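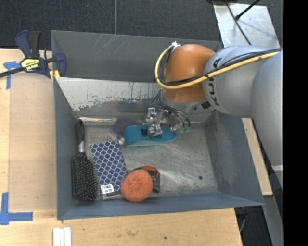

Slide 1. Mixed household goods in open bins

Talk length is 26 minutes with questions held to the end. Slides 2 and 5 can be dropped if the session before runs over.

Subject: storing and picking small household goods that share a bin. Personal care, toys, soft plastics, paper goods. Items under shoebox size, one or a few units of each, no inner cartons.

Point to the hairbrush first. Black paddle type, silver collar, wide rectangular head, close to vertical with the handle against the back. It comes up again on slides 3 and 4. Then the lattice-pattern item to its right, navy and white, with the small label near the bottom. Then the teal and purple pieces. Leave it there. The audience will have ten minutes with these goods.

Define terms before moving on:
Bin: the outer container, open at the top.
Compartment: any part of a bin with its own walls.
Line: one product, one stock number.
Face: the side of an item that is turned toward the picker.

Slide 2. The stock list

The Grokcombe store room carries 1,528 lines in the small household group. The full building carries more than 4,000. The rest are boxed goods and are outside this talk.

Most lines in the group sell slowly. A slow line does not earn a bin of its own. It shares. The question for the rest of the talk is which lines should share with which.

Say clearly that Grokcombe is one building with one layout. Ceiling height and aisle width there are unusual. Do not let the numbers travel further than they should.

If asked about seasonal stock: kept out of the shared bins from October on. Separate list.

Slide 3. Sorting by shape

Old method: sort by department. Hair goods with hair goods, toys with toys. It reads well on paper and it packs badly. A bin of nothing but brushes has handles crossing in every direction, and pulling one lifts two more.

Current method, taken from the Drilley layout with small changes: sort by shape. Four shape groups.

Group A, long and stiff. Hairbrushes, spatulas, shoe horns. No more than two per bin.
Group B, flat and boxed or flat and wrapped. Card packs, napkins, folded cloths in sleeves.
Group C, irregular hard plastic. Toys, dispensers, anything with an opening or a tapered end.
Group D, clear or partly clear. Bottles, blister packs, film-wrapped goods.

Groups are mixed on purpose. One from A against a wall, one or two from B next to it, C and D in the space that is left. Items from the same group should not touch if it can be avoided.

Expected objection: a picker looking for a comb will look near the brushes. Answer: the picker works from a bin number and a product photo. Department is not printed on the pick slip.

Slide 4. Placement rules

Read these out. They are short on the slide and the wording matters.

Long items stand or lean with the handle up. Bristles face the open side of the compartment. Bristles pressed against a wall bend, and bent bristles come back as returns.

Flat items go on edge or at a slight tilt with the label showing. If the label is on the narrow end, that end goes toward the picker. Do not lay a flat item over another item.

Clear items go beside something opaque. A clear pack against another clear pack is hard to read as two objects, and the second one gets left behind at count.

Openings and recesses face sideways or down. Small goods fall into openings that face up.

No item stands higher than the rim.

Pause here. Someone usually asks about weight. Rule of thumb is heavy on the floor of the bin and nothing stacked on film. Details are in the handout, page 9.

Slide 5. Bin color and floor color

Gray metal was chosen over white plastic for three years of use at Grokcombe. Metal holds its shape when the bin is full and does not take on ink from labels. Gray is a fair background for bright goods and for pale goods. It is a poor background for silver ones, so metal-finish lines are stocked elsewhere.

Dark floor covering under the work area: dropped items in light packaging show up at once. Black goods do not. Check by hand at the end of each session.

Pimentel shelving was tested with built-in trays in place of loose bins. The trays were too shallow for Group A with the handle up. Laid flat, the brushes took the whole tray. Test ended in July.

Slide 6. Labels

Two problems, both common.

Small print. Black on white is readable at arm's length only if the label is flat. On a curved or creased wrapper it is not. Ask suppliers for the label on the flattest face.

Loose film. The label is on the film, the film slides, the label ends up underneath. Fleltetti packs were the main source of this in our stock. Fix was a second label at receiving, on the opposite side. It adds a few seconds per item and was worth it for film-wrapped lines only.

Do not relabel boxed goods. It was tried and it produced mismatches.

Slide 7. What to check in a shared bin

For the practice part, if the room allows. Each table gets one bin and five minutes.

Name the shape group of every item.
Find any two items of the same group that touch.
Find any label that cannot be read from the picking side.
Check the rim.
Lift the long item straight out and watch what else moves.

Collect the sheets. Do not go over the answers table by table, there is no time. Take the last check only, by show of hands.

Slide 8. Open points

Soft goods in bags have no group yet. They take the shape of whatever is next to them. At present they go in Group B, which is wrong for the larger sizes.

Maximum number of lines per bin is not settled. Drilley sets a fixed limit. We set it by fill height, which is easier to check and harder to plan for.

Handouts are by the door. Questions.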